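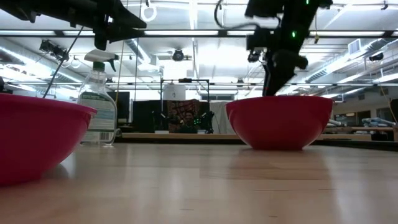 Two bowls and a spray bottle on the table.

Growing Peppers Indoors: Your Questions

I get a lot of the same emails once people start their seeds, so I've put my answers in one spot. I grow hot peppers in a spare room and I'm no scientist, but I've killed enough plants to have opinions! Last updated 10 Mar 2024.

When should I start my seeds?

I sow mine in February, and even that feels late for the really hot kinds. Those can sit in the mix for weeks looking like nothing is going on. Sweet peppers are quicker, so don't panic if you're only getting to them now.

Do I need to soak the seeds first?

You can. I've soaked them overnight in plain water and I've put them in dry, and I couldn't tell you which tray was which by the end. Old seed might get a bit more out of it than fresh.

Which varieties do you grow?

Mostly Tagle, which is a short, bushy one I got in a seed swap (thin walls, great for drying), and a long red frying pepper called Birier. If you only have a windowsill, go with Tagle. Birier gets tall and floppy and wants to lean on everything.

How often should I water seedlings?

I don't have a schedule. I pick up the tray, and if it feels light I water from the bottom, let it sit for 15 minutes and tip out whatever is left. Before the seeds are up I just mist the top so I don't wash them into a corner.
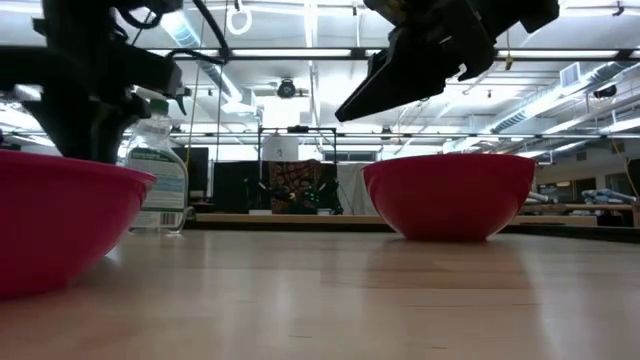 Once they have true leaves I quit misting altogether. Wet leaves and still air in a small room got me a lot of mold one year, and I'd like to skip that from now on.

My seedlings are tall and skinny. What did I do wrong?

Not enough light, almost always. Bring the light down closer or move them somewhere brighter. Peppers can be potted up a little deeper than they were, so a leggy one isn't a lost cause – just don't bury the leaves.

What light do you use?

A Trekodero bar light on a timer. It was the cheap one at the time and it's still going. I run it 15 hours a day and raise it as the plants grow.

And fertilizer?

Nothing until there are two sets of true leaves. After that I use Nonetti liquid feed at half of what the label says. More than that and my leaf tips go brown.

Should I pinch off the first flowers?

I do on small plants. If it's still in its starter cup, the flowers come off. If it's already in the final pot I leave it alone, because I'm impatient and I want peppers.

How do I get them ready to go outside?

Slowly! Start with 30 minutes in the shade and add a bit more each day. I give it two weeks, and if it's windy they stay in.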